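Shape sorter: is the box supposed to be harder than the blocks?

Posted in Wooden Toys & Small Repairs

bereket_g
My sister passed down a wooden shape sorter and my daughter, who is 2, has declared war on it. Pale wood, holes in the front panel, lid on top. The blocks did not survive the handover, or they're in a moving carton marked KITCHEN. I'd like to make new ones. How much clearance do you leave?

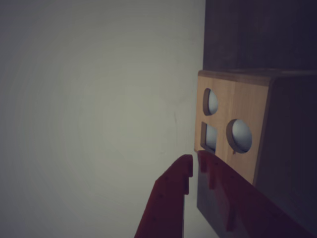

Elfriede Zaugg
Measure every hole on its own before you cut a thing. I made a set from the square hole and assumed the rest would follow. They did not follow. I now own a very nice cylinder that fits nothing in this house.

vinz_steiner
Millimeter and a half all around. Any tighter and the first humid week in September turns your toy into a paperweight.

Anathi O.
A millimeter and a half is a barn door. Kids that age want it to fit. The little clunk is the whole product.

vinz_steiner
Kids that age want to put it in the dog's water. Wood swells. I have 81 blocks in a bin in my garage and I can tell you which ones were made by people who like a snug fit, they're the ones with hammer marks.

Anathi O.
Why do you have 81 blocks in a bin

vinz_steiner
Church sale.

bereket_g
OK, somewhere between a clunk and a barn door. Next question. There's a small round hole and a bigger round one. Won't the small cylinder just go through both? She's going to spot that in a minute flat.

mwieser
Of course it will. Mine put every piece she could through the big circle and looked at me like I was the slow one. You can call that cheating or you can call it engineering. Also, do check the size of that small cylinder. If it fits in a choke tube it has no business in a toddler's hands, whatever the hole says. Make it long, or skip it and leave the hole for her to poke things into.

Elfriede Zaugg
Second the choke tube. Mine was cheap and it has failed more "heirloom" toys than I care to admit.

bereket_g
Good call, I'll get one. Does it matter what wood? I have maple offcuts and a closet rod that says Warkusell on the sticker and nothing else useful.

vinz_steiner
Maple's great. I'd leave the rod in the closet unless you know what's on it. Then plain mineral oil, wipe it off, wait, wipe it again.

Anathi O.
Beeswax over the oil. And round the edges before you finish them, 120 grit and then something finer. We agree on nothing else so enjoy this moment.

vinz_steiner
Wax makes them slippery.

Anathi O.
Moment over.

mwieser
Could you not just buy a spare set? There's a seller called Zanen that does loose blocks, some 30 to a bag.

Elfriede Zaugg
Bought that bag. Lovely blocks. All a hair too big for my box, so now they're a castle. There is no standard, every sorter seems to have been drawn up by someone who had never met another sorter.

bereket_g
Update for the 1,000 people who will find this by searching: cut the square one last night out of maple, went with one millimeter. It clunks. She put it in once, opened the lid, took it out, and has been dropping it in through the top ever since.

vinz_steiner
Screw the lid down.

Anathi O.
Do NOT screw the lid down, how does she get them back out?

vinz_steiner
That's the quiet part of the afternoon.

bereket_g
Lid stays. Cylinders this weekend if I can find my calipers, which I suspect are also in KITCHEN.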